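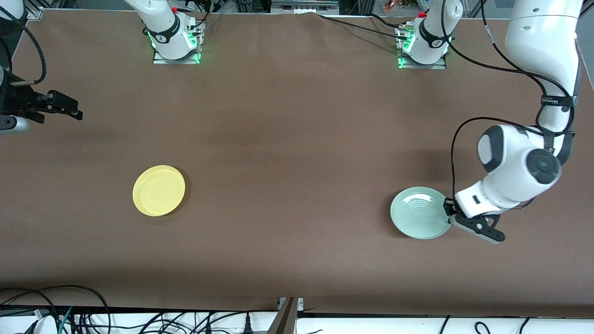
Two arms over a brown tabletop, with cables along the shelving at the near edge.

Workshop tips: keeping sensor data you can use

Most small shops that add sensors to their machines end up with a folder full of numbers and no idea which machine they came from. A few habits at the bench will save you a lot of sorting later.

Name every sensor before you mount it. Use the machine, the position and a number, such as SAW-MOTOR-1. Write the same name on the housing and at both ends of the cable. Masking tape falls off in a month or two, so use heat-shrink labels.

Set all the clocks to the same time source. If one logger is four minutes off, you can't line up its readings with anything else. Check the clocks every Friday and again when daylight saving time changes.

Don't log faster than you need to. A temperature probe on a compressor is fine at one reading a minute. Vibration is different - you need a fast rate, but only for a few seconds at a time.

Put the unit in the column heading. Anel Du Plessis at Prinport once spent two days on a bearing that read 152 degrees. The bearing was fine and the reading was in Fahrenheit.

Keep a paper log by the machine. Write down blade changes, belt changes, power cuts and anything you bumped. A jump on the chart is hard to explain in October if it happened in June.

Keep the raw file. Make a copy, clean up the copy, and leave the first one alone. Store a second set on a drive in another room.

Set alarms late. Run for a couple of weeks first and see what normal looks like. Xolani Gumede started with 200 alerts a day on his extractor fans and turned them all off, including the one he needed. He now has three.

Route sensor cables away from motor leads. Where they have to cross, cross them at a right angle. Leave some slack at anything that moves, and tie it down on both sides of the loop.

Spare probes go in a closed tin with the calibration slip folded inside.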